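How to Make Lemon Curd in the Microwave

My friend Mabli Powell gave me her lemon curd method years ago, scribbled on the back of a bus timetable, and I have been fiddling with it ever since. The old way is to stand over a bowl on a simmering pan, stirring and stirring until your arm complains, and I did it like that for a long time because my mother did. Then one December, with every ring on the hob taken up and guests on the way, I gave Mabli's version a go and I'm afraid I have never gone back!

You will need:
3 large unwaxed lemons
2 whole eggs and 2 extra yolks
175 g caster sugar
100 g unsalted butter, cut into small cubes
A pinch of salt
A large heatproof glass bowl, a whisk, a fine sieve and a couple of clean jars with lids

Start with the jars. Wash them in hot soapy water, rinse them well and stand them upside down on a tray in a low oven (140°C, or 120°C fan) while you get on with everything else. The lids can sit in a bowl of just-boiled water.

Grate the zest from the lemons, going gently so that you only take the yellow part – the white pith underneath is bitter and will spoil the whole batch. Roll each lemon under your palm for a moment before you cut it, then squeeze out the juice. You want something like 120 ml, but a spoonful either way won't hurt. 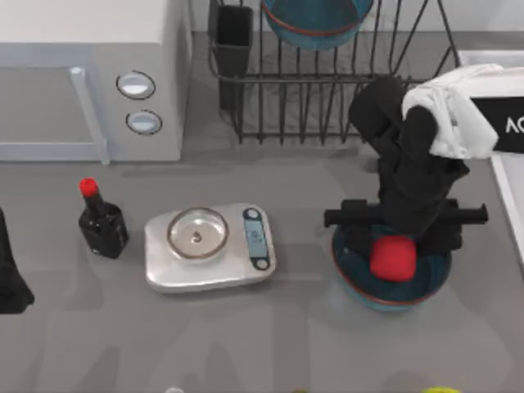
Put the butter in your glass bowl and melt it in short bursts on a medium setting. Let it cool for a few minutes, then whisk in the sugar, zest, juice and salt. Beat the eggs and yolks together in a jug and pour them in slowly, whisking all the while. If the butter is too hot at this point you will end up with lemony scrambled egg, which I have eaten on toast but can't recommend.

Now cook the mixture on full power for one minute, take it out and whisk it thoroughly, right down to the bottom and round the sides. Do this again, and again, and once it begins to thicken drop to bursts of thirty seconds. Mine usually takes 7 bursts altogether, but yours may well be quicker or slower, so go by the look of it. It's ready when it coats the back of a spoon and a finger drawn through it leaves a clear line (78°C, if you have a thermometer). It will still seem a bit runny, and it sets further as it cools.

Push the curd through the sieve into a warm jug, fill the jars, put the lids on and leave them to cool before they go in the fridge. Eat it within two weeks.

Kanako Sasaki, who comes to our baking evenings, swaps one of the lemons for two limes, and I like hers very much. Orange on its own is too sweet for me – do keep at least one lemon in if you try it.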